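Janevski bench cell

The Janevski bench cell is a two-armed robot work cell built on a tabletop and used for handling small household goods. It takes its name from the Janevski workshop in Hullport, where the first one was put together, and it is best known among people who look after such machines for how much of its upkeep can be done with ordinary hand tools and a bit of patience. This article covers how the cell is set up, how it is looked after from week to week, and what is usually done when something wears out.

Layout

The cell has three main parts: a wooden table, a frame of black aluminum extrusion that sits on top of it, and a pair of jointed arms fixed to opposite sides of that frame. The frame matters more than a newcomer might guess. Both arms take their bearings from it, so if one rail shifts even a little, the two arms no longer agree on where the middle of the table is, and a job that ran nicely in the morning will start going wrong in small and puzzling ways. For that reason the corner brackets are the first thing an experienced keeper of the cell looks at – before the motors, before the cables, and well before anyone opens a laptop.

Each arm ends in a two-fingered gripper. The wires run along the outside of the links, with a loop of slack left where the arm has to bend. Leaving the wires in the open looks a little untidy next to the enclosed arms found in larger plants, but it means a worn stretch can be spotted by eye and swapped without taking the arm apart.

Setting up

A new cell is usually set up over the better part of a day. The table goes down first, on a hard and level floor, and it should be leaned on from every side to make sure it does not rock. The frame follows, with its bolts left slightly loose until all the corners are square, and then tightened a little at a time, going from one corner to the one across from it. The arms are hung last, with the power off, and it is kinder to everyone's back if two people do the lifting.

Once the arms are on, they are moved by hand through their full reach, slowly, while someone watches the wires. A loop that pulls tight or brushes against a rail is let out or tied back at this stage. The Vovano handbook, which many shops still keep near the bench, lists 77 checks for a first start, though most of them are quick and a good many come down to making sure that a plug is pushed all the way in.
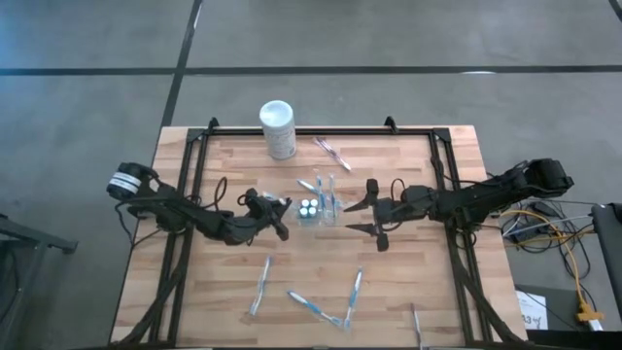 This page was last changed on February 15, 2018.

Trial work

After the checks come the trial jobs, and toothbrushes have long been a favorite for these. They are light, cheap, long and thin, and they lie at all sorts of angles when scattered over the table, which gives both grippers a fair test. A small clear holder with round white caps stands between the two arms, with brushes lying close beside it and others spread nearer the edge of the wood. Brushes with differently colored handles are often mixed in – blue and white along with pink and purple, say – so that the cell is not tuned to one kind alone.

If a gripper closes a little to one side of a handle, the usual advice is to leave the software be for the moment and go back to the frame bolts and the base of the arm. When those are sound, the arm is brought to its rest position and its zero point is set again.

Routine care

Weekly care is light. The tabletop is wiped, the finger tips are cleaned of grease and dust, and the wires are followed with a fingertip from base to wrist to feel for nicks. Loose cables on the floor beside the table should be gathered up out of the way of feet and chair wheels. Every 6 weeks the bracket bolts are checked with a wrench, and each May the Hullport shop takes the arms down altogether and goes over the joints.

Repairs

The parts that wear soonest are the finger pads and the wires near the wrist. In the shop's service log, 91 entries deal with one or the other. Pads are replaced in pairs, even when only one looks tired, as an uneven pair will twist a thin object while holding it. Wires are replaced along their whole length, with the old loop laid beside the new one so that the slack comes out the same.

A failed base motor is a bigger job. The arm is supported, its plugs are labeled, and the whole arm comes off the frame before the motor is touched. After it goes back on, the zero point is set afresh and the trial work is run once more from the beginning.

See also

Planatia frame
Gripper pads
Bench robots in Hullport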